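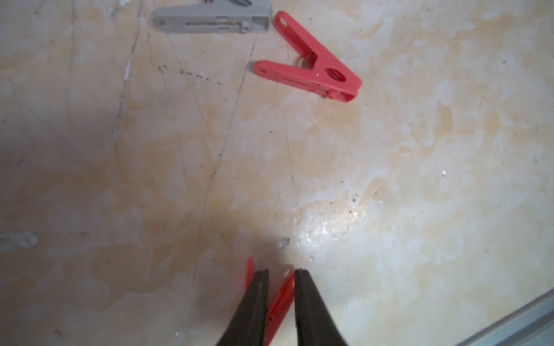 Friday, April 3, 2020
by Yasaman Shokri

The drying line in the back room is finally getting its own notebook entry, after weeks of my scribbling about it in the margins of everybody else's. We have been hanging paper and cloth in there since the winter, and the pegs have been treated as something that simply turns up, like paper clips. They don't simply turn up. Half of them live on the line, a few live in apron pockets, and the rest are on the floor, which is where I started this morning. The two red ones and the light gray one up there are plastic, with a metal spring showing in the gray one, and it's the springs I have been worrying about all week, for reasons that anyone who has seen the marks on the Wular sheets will understand. I'll get to that.

First, the floor itself. It is so pale and so blotchy that I have given up trying to decide which of the tan patches are old and which are ours. Hanyu thinks the whole lot were there before we moved in. I am inclined to believe her, but I would still like everyone to put a tray under anything that drips, and to please not drag the tray afterwards. A red peg you can spot down there from the doorway. The pale ones disappear, and I have stepped on more than one in my socks, with remarks I won't put in the book.

So, sorting. I emptied the Kiani basket (the deep one with the cracked handle, still called that after the street it came from), then both apron pockets, then went along the line taking down everything that wasn't holding anything. It came to 119 pegs once I had swept the corners as well. I sat down with a mug of tea and went through them one by one, opening and closing each, and it was a very pleasant hour, I must say. You get a feel for them quickly. A good one pushes back evenly under the thumb and closes with a flat little click. A tired one closes softly, and if you hold it up to the window you can see daylight between the jaws. The worst ones look perfectly all right until you squeeze, and then one arm slides sideways off the spring and you are holding two halves.

16 of them had rust on the spring. I put those in a jam jar with a label on the lid and the jar is on the high shelf. Please leave it there! I know a rusty peg still holds, and Behrouz has already told me he'd use them for the drop cloths, and that's fine with me, but he has to ask for the jar and put it back. What I can't have is one of them finding its way onto the paper again. The brown marks on the Wular sheets are all in the top margin, all the same small size, and they sit exactly where a spring would rest if the peg had been pushed on too far. Mahnaz laid a peg against one of them on Tuesday and it fit like a key. Two sheets had to be trimmed. They weren't important ones, but they were nice, and I was sorry.

Which brings me to how we put them on. I had always pushed the peg down until it wouldn't go any further, the way my mother did with towels, and I suppose that is what most of us do without thinking. For wet paper it's wrong. The jaws only need to catch the edge, a fingertip's width or less, and the spring should stay well clear of the sheet. I tried it with spare sheets all along the window side and they stayed put, even with the fan on low. With the fan on high one of them swung around and came off, so low it is.

Oliwia asked why we don't fold a scrap of blotting paper over the edge and clip through that. I tried that too, after lunch. It works very well and leaves no dent, and it takes forever. For the good sheets I think we should do it. For test pieces, no. She has cut a stack of scraps to the right size and they are in the shallow drawer beside the brushes, in an envelope marked PEGS, and when they run out somebody can cut more from the offcuts box.

Color. I know this sounds fussy. We had a long conversation over the sink about whether to keep the reds for one thing and the grays for another, and I came away thinking it is worth trying for the rest of the month. Red for cloth, gray for paper. The dyed cloth doesn't mind what it hangs from, and a red peg left on a bolt gets noticed before the bolt is rolled up, whereas a pale one on undyed linen goes right into the roll and is found by whoever unrolls it. That happened with the Skostitz order back in March, and they were very gracious about it, but I would prefer not to be sent my own peg in the mail again. (It came in a padded envelope. I still have it, it's in with the grays.)

There are a few odd ones that don't belong to either camp, blue and a sort of mint. I have put those on the short line by the door for gloves and rags.

On breakages: I saved the springs from the ones that came apart, and I had a go at putting the loose halves back together. You set both arms back to back, hook the spring into the notch on one, and roll the other end over with your thumb until it drops into place. I managed most of them once I stopped trying to do it fast. My thumbs are sore. Two would not go because the little notch had worn smooth, and I threw those out and kept the springs, though I couldn't tell you what for.

What I'd like from everybody, and this is really the point of writing it down. When you take a piece down, the peg goes back on the line where it was, or in the basket. It doesn't go in your pocket, and please don't put it on the windowsill, where the sun gets at the plastic. If you drop one, pick it up before you hang the next thing. If it feels soft, it goes in the tin by the kettle and I'll look at it on my next quiet day.

We will need to buy some. I've put down 50 on the Undska list, gray if they have them, and I asked Behrouz to check whether they stock any with a stainless spring. He says the price is silly. He is probably right, but I priced the trimmed sheets as well and that was sillier.

Still to do: wipe down the line itself (a damp cloth, end to end, with nothing hanging), move the hook at the window end up a hand's width so the long pieces clear the bench, and find a lid for the basket. Mahnaz thinks she has one at home. The scraps of linen from yesterday are still hanging at the far end and can come down whenever someone has a minute, they were dry when I felt them at four.

Added later, same day: Hanyu read this over and says I have forgotten the pegs clipped to the curtain. I had. They are holding the curtain closed, so leave them be until we fix the rail.

3 comments · 2 shares

Contact the workshop: notebook questions to Yasaman Shokri
© 2020 The back room notebook. All rights reserved.
Back to top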